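The Long Wait for a Dry Board

At 7 in the morning the yard at Trarnstead is already loud. A forklift shifts packs of sawn ash from the green stacks to the shed, where they will sit for most of a year before anyone planes them. The mill sells 17 grades of board from nine species, and every one of them passes through the same slow stage. The stage has no moving parts and produces nothing that a visitor would notice. It is the stage that decides whether a tabletop made two years later stays flat.

Wood in a living tree is full of water. In some species the sapwood holds more water by weight than it holds wood, and a freshly sawn plank can weigh nearly twice what it will weigh in a dining room. That water sits in two places. Free water fills the hollow centers of the cells and leaves first, with little effect on the size of the board. Bound water is held inside the cell walls. When it begins to leave, the walls shrink, and the board shrinks with them.

The changeover is known as the fiber saturation point. For most commercial species it falls between 25 and 30 percent moisture content, measured as the weight of water divided by the weight of the same wood when oven dry. Above that point a board is stable and heavy. Below it, every percentage point lost brings a small change in width and thickness. Length hardly changes at all, and for most furniture work it can be ignored.

The change in width isn't uniform. A board shrinks more along the curve of the growth rings than it does across them, commonly by a ratio close to two to one. A plank sawn flat from the side of the log has rings that run in shallow arcs through its thickness, and the outer face pulls in harder than the inner face. The board cups. A plank sawn with its rings upright shrinks evenly and stays flat, but it takes more cuts and wastes more of the log. Mills charge accordingly.

Flat-sawn boards remain the usual choice for tabletops in spite of this. They are wider, they cost less, and they show the long arched figure that many buyers associate with solid wood. The Menis workshop, which buys most of its stock from Trarnstead, uses flat-sawn boards in all but two of its table designs. Its answer to cupping is to rip each board to a moderate width, joint the edges and glue the pieces back together. A narrow board cups less in absolute terms than a wide one, and a strong frame underneath can hold what movement is left.

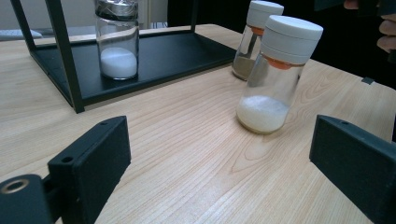 Air drying is the oldest method and still the cheapest in equipment. Boards are stacked in layers separated by thin strips called stickers, which are set directly above one another so that the load passes straight down to the foundation. A sticker placed an inch out of line puts a bend in the board beneath it, and the bend will dry in. Trarnstead uses stickers of a single thickness, planed on both faces and kept under cover between loads. Its stacks stand 18 inches off the ground on concrete piers, with a sheet metal roof weighted on top and the sides open to the prevailing wind.

The traditional rule allows one year of air drying for each inch of thickness. The rule is convenient and not very accurate. A one-inch pine board stacked in spring in a breezy yard may be ready in a few months. A three-inch oak slab may need much longer than three years, and the last few points of moisture never leave outdoors at all. Wood exchanges water with the air until the two are in balance, and outdoor air in a temperate climate settles lumber somewhere between 12 and 16 percent. A heated house in January wants it at 6 to 8.

The gap is closed in a kiln. Trarnstead runs two, both of the dehumidification type. Fans push warm air through the stack, the air picks up moisture, and a refrigeration coil condenses it into a drain. Compared with a conventional steam kiln, the process runs cooler and takes longer, but it uses less energy on small loads and it is gentler on dense hardwoods. Each charge follows a schedule, a table that sets temperature and humidity for each stage of moisture content. The operator advances from one line to the next when the sample boards reach the target, whatever the clock says.

Sample boards are the part of the process that is most often skipped and most often regretted. Short lengths are cut from representative planks at the start, end-coated, and placed in pockets in the stack where they can be pulled and weighed. A small section cut from beside each one is dried completely in an oven to establish its moisture content. The sample's oven-dry weight can then be calculated, and every later weighing gives the moisture content by simple arithmetic. At Trarnstead a sample that went into the kiln in the last ash charge weighed 1,521 grams. It came out at 1,129.

Drying too fast causes damage that can't be repaired. The surface of the board drops below fiber saturation while the core is still wet. The shell tries to shrink, the core won't let it, and the shell goes into tension. If the stress exceeds the strength of the wood across the grain, the surface splits into fine checks. If it doesn't, the shell sets in a stretched state. Later the core dries and tries to shrink in turn, and now the shell resists. The result is called casehardening, and a board in this condition looks perfectly sound until it is resawn. Then the two halves curl toward the saw, sometimes hard enough to pinch the blade.

Casehardening is relieved with a conditioning step at the end of the schedule. Humidity in the kiln is raised sharply for several hours, the surface takes up moisture and swells, and the stretched set is released. To check the result, an operator cuts a cross section from a board and saws out the center to leave a two-pronged fork. Prongs that stay straight indicate a relieved board. Prongs that bend inward mean more conditioning is needed. The test takes a few minutes and requires a band saw.

Knots complicate everything. The grain around a knot turns steeply, and the knot itself is a section through a branch, with its own direction of shrinkage. A live knot, joined to the wood around it, tends to check across its face. A dead knot, ringed with bark, shrinks away from its socket and may fall out. Lower temperatures help a little. In resinous species the operator has the opposite concern, and finishes with a period of high heat to set the pitch so that it doesn't bleed through the finish later.

Moisture meters have made the buyer's side of the trade easier. A pin meter measures electrical resistance between two points driven into the wood. A pinless meter reads an electrical field beneath a flat sensor. Both need correction for species, and pin readings need correction for temperature as well. Ukier, a flooring supplier that takes softwood from the same yard, rejects any pack in which the readings differ by more than two points, regardless of the average. The reasoning is that a floor laid from uneven stock will open gaps in one place and swell tight in another.

The workshop then has to allow for the movement that remains. A solid top 36 inches wide may change by a quarter inch or more between a dry winter and a humid summer, depending on species and cut. It can't be screwed rigidly to its frame. Menis fixes its tops with wooden buttons that slide in a groove. Farías, which builds heavier tables for restaurants, uses steel brackets with slotted holes, the slots running across the grain. Finish slows the exchange of moisture and doesn't stop it. A top finished on one face only will take up water faster through the other, and will bow as a result.

Boards delivered to Menis on a Monday aren't cut that week. They are stickered again inside the shop, at the temperature and humidity in which they will be worked, and metered on arrival and again before milling. Two weeks is the minimum for one-inch stock. Thicker material stays until two readings taken a week apart agree.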